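Doucette Middle School Teachers and Families Group
Minutes of the meeting held Jan 29, 2022, in the library

The meeting opened a few minutes late, as the coffee was slow and everyone was glad to catch up after the long break. The minutes of the last meeting were read aloud and accepted with one small fix to the spelling of Irora, the bus company.

Reading Month. The language arts teachers shared their plans for May, and there was a lot of happy chatter over them! Each grade will pick a class novel, and families are invited to read along at home. The goal is 300 finished books across the school. Last year's total was 189, and we were very proud of that, so it was agreed to aim high and see how far the students can take it.

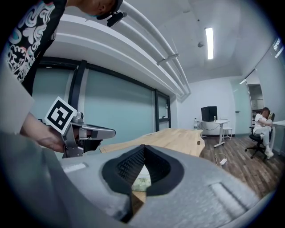 A hand-held gripper with a square marker on top, at the table.

Classroom libraries. The sixth grade shelves are looking tired (some of those paperbacks have been loved nearly to pieces). A motion to spend the Vellance book sale money on new titles passed, with sixth grade choosing first and the other grades after.

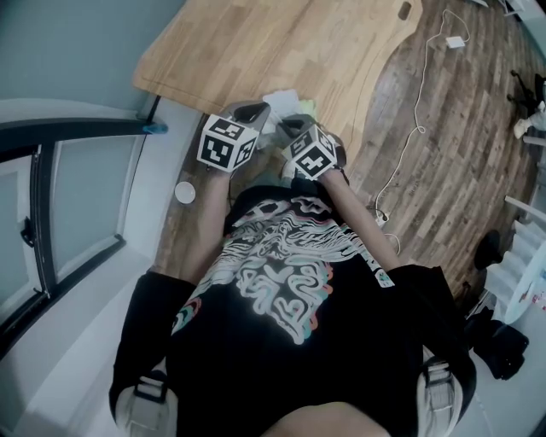 Can families donate used books to the classroom libraries?
Gently used books are very welcome and may be left at the front office any school morning, marked with the grade they would suit best.

Museum trip. The history teachers would love to take seventh grade to the Tekutum museum, which has a fine new room on early farming towns. Irora has offered us 8 buses. We need 10 parents to ride along, and the sign-up sheet went around the room twice and came back nearly full, for which the teachers send their warmest thanks.

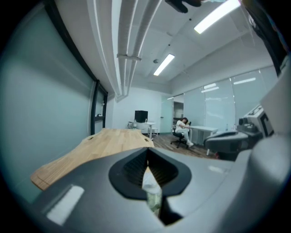

Permission slips will go home with the next report cards. Lunches should be packed in bags that can be thrown away, and students who get free lunch at school will have one made for them by the kitchen.

Other business. The after-school homework room needs pencils. The next meeting will be in the library again, and the seventh grade families have kindly offered to bring the snacks.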